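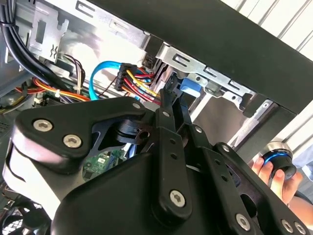

**Ticket 961: drive bay cell, finger slips off or jams at latch**
Opened: April 11, 2023
Reporter: Y. Morikawa, Stelarby refurb bench
Assigned: Furtado integration desk
Severity: 3
Status: open, workaround in place

**Task**

Strip used desktop towers for resale. The step on this ticket is drive bay release: go in past the cables, press the blue plastic latch under the metal bracket, hold, pull the drive. The bench techs do this by hand all day. We want the arm to do it unattended on the Orkitz line.

**Symptom**

Fingers reach the bay and close near the small black connector beside the latch. One of two things follows:

- The fingertip lands on the connector and the controller reports a good grip.
- The fingertip lands on the latch, slides toward the bracket and stops on force limit.

Manual jog gets through most cases. The stored routine does not.

**Log**

*Entry 1, Morikawa.* Ran 20 towers on the stored routine, all the same model. Latch released on 3. No damage to boards. One power connector pulled partway out of its socket, reseated by hand.

*Entry 2, Furtado.* Please check the tool offset and send the closing force setting.

*Entry 3, Morikawa.* Offset checked against the test block, within spec. Closing force is at 80 percent. Dropped it in steps. Lower force stops the slide but the latch no longer moves far enough to release.

*Entry 4, Furtado.* Could be glare. The inside panel on these cases is bare shiny metal and we have seen the position estimate shift when it reflects the bench light.

*Entry 5, Morikawa.* Turned the bench light away and taped matte paper over the panel. The estimate stopped jumping. Slips went down, jams did not change. Taping every case is slower than doing the job by hand, so this is a test result and nothing more.

*Entry 6, Morikawa.* Cables are the larger problem. The drive power lead hangs in a different place in every machine. With the yellow and red wires lying across the approach, the finger pushes the bundle ahead of it into the bay. The Tornia planner treats the bundle as fixed. A tech moves it aside with a thumb without looking.

*Entry 7, Furtado.* Planner has no model for loose wire. Not planned for the current release. Suggest a pre-step where an operator clears the leads.

*Entry 8, Morikawa.* Tried it. With leads cleared and panel taped, the routine is usable. It also means a person has already opened the case and had a hand in the bay, at which point they can press the latch.

**Workaround**

1. Operator opens case and moves leads clear of the bay.
2. Jog the arm to the latch manually.
3. Confirm the fingertip is on blue plastic before closing.
4. Stop if the bracket flexes.

**Open items**

- Narrower fingertip for the latch side (Furtado)
- Grip check that can tell connector from latch (Furtado)
- Rerun on the February batch, which uses a different bracket (Morikawa)

Unattended running stays disabled on this step. Screw removal and side panel removal are not affected by this ticket.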